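Search this site Go

Print this page | E-mail this page

ONOMWOOD HALL - KITCHEN AND TABLES GROUP
Minutes, May meeting

Started 7:05. Quorum yes. Last minutes read, one fix (it was the Holima order that was late, not Ospina), then approved.

1. Tableware

Long talk on this. The old sets are mismatched and we keep running short of forks at the lunches. Agreed to stop buying odd lots. Orange plates stay as the everyday plate, people like them and they show up well on the beige cloths. Gray mugs stay too. White plates go to the back shelf, to be used for large rentals only.

Flatware - two camps. One side wants all silver color, other side says the gold spoons are fine mixed in. Vote was close. Mixed stays for now, look at it again in the fall. Somebody asked if we could at least have matching at the head table. Yes, if whoever sets up has time.

Quote from Nistley for extra forks and spoons: $547 delivered. Ospina quote not in yet. Agreed to wait 2 weeks and then go with Nistley if nothing comes.

2. Setting and clearing the small tables

Complaint that small tables get set every which way. Discussed a standard layout. Plates stacked toward the back corner till guests sit, mug next to them, flatware out front where it can be reached. No flatware left lying on top of the plates once guests are in. Clearing goes in reverse, flatware first, then mugs, plates last.

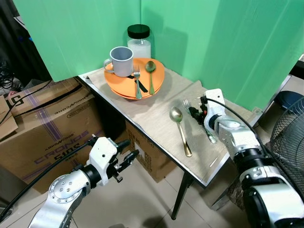

Jars also came up. Need labels. Anything white in a clear jar looks like anything else white in a clear jar, and we had salt in the coffee again at the April lunch. Labels on the front of the glass and on the lid, black marker does not show on the black lids so use the white tape. Tape is in the drawer under the phone.

Small stuff left on the cloths - sticks, ties, wrappers etc. Check the mat before the next setting goes down. Shake cloths outdoors not over the sink, the drain was slow again.

3. Cloths

Beige ones wash fine on cold. One has a pulled thread at the hem, still usable. Holima can do 5 more in the same weave, price to follow. Motion to order if under the limit, seconded, passed.

4. Budget

Group has $1000 for the half year. Nistley order would come out of that. Cloths also. Nothing else big planned. Request for a second dish rack tabled untill we know what the cloths cost.

5. Other

Tile floor by the small tables is slick after mopping, put the sign out. Table feet need new pads, they scrape.

Cupboard key - please return it to the hook. Third time this is in the minutes.

Action items
- chase Ospina for quote
- labels on jars before next lunch
- write up table layout, one page, tape inside cupbord door
- price on cloths from Holima
- pads for table feet

Closed 8:20. Next meeting same time in June, bring your own mug if the dishwasher is still out.

Print this page | E-mail this page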